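Cable Sorting with a Two-Finger Gripper
Student project report, shared workshop build
28th July

1. Background

The task was to get a gripper to take loose cables out of one cardboard box and put them in another, one at a time, without a person touching either box. We chose cables because the workshop has plenty of them and because they are hard to pick up cleanly. The project was named Karia, after the folder the first code was saved in, and the name stayed.

All of the work was done in the shared workshop at Idberg, on the green-topped tables.

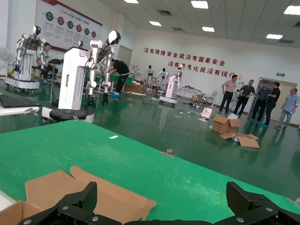
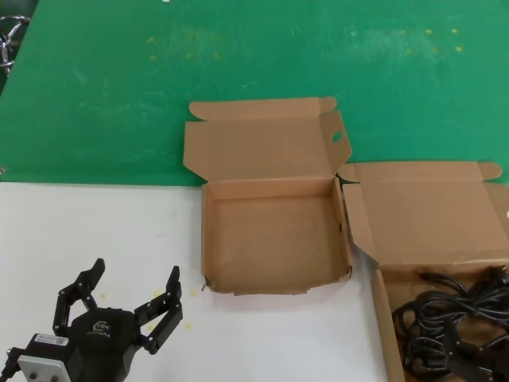

Figure 1. Open cardboard box and black two-finger gripper at the green work surface, in both views. The cables are in the right-hand box in the second view.

2. Setup

We used plain corrugated boxes with the lids folded open. Plastic bins would have been stiffer, but the boxes were free and we could cut them. The lids gave more trouble than we planned for. If a lid is left half up, the arm has to come in high and then drop straight down, and the planner we were using (Jutau, the workshop's own motion package) did not like that path. After the first week we folded the lids all the way back before every run and added this to the start checklist.

The box positions were entered by hand. We wanted to find the boxes automatically from the camera, but brown cardboard on a worn table gave patchy edges and we ran out of time to fix it.

3. Grasping

The first version closed the fingers at the middle of whatever dark area the camera found. This nearly always picked up several cables together. The second version looked for the highest point in the heap and closed there. It was better, but a loop on top is often the same cable that is holding the rest of the heap down.

The third version lifts slowly, stops 12 cm above the box, and checks the motor load. If the load is too high, the gripper opens and tries again at a different angle. We set a limit of 6 tries before the program stops and asks for help. Most of the code we wrote in July is for this step.

Closing force was set by trial. Too little and the cable slid out during the lift. Too much and the fingertips pinched the cable flat and it sprang out sideways when released. The open time at the drop point is 1000 ms. Shorter times left the plug end caught between the fingertips.

4. Testing

We ran the final version in sets of 14 cables. A run counted as good if every cable ended up in the second box and neither box had moved off its tape marks. Plugs catching on the box wall were the most common cause of a failed run. Thick connectors did this more than thin ones. The De Luca bench supply also tripped twice during long sets, and we restarted those sets from the beginning.

We did not test with cables of mixed colors. Everything used in the sets was black, so the results say nothing about sorting by type.

5. Problems still open

The boxes are light and slide when a cable drags on the wall. Tape helped but had to be replaced often. A weight under the box floor would be a simple fix.

The load check cannot tell one heavy cable from two light ones. A camera check after the lift would be needed for that.

Finding the boxes without typing in their positions is the next job. The code and the start checklist are in the Karia folder on the workshop drive, along with the settings for the third version.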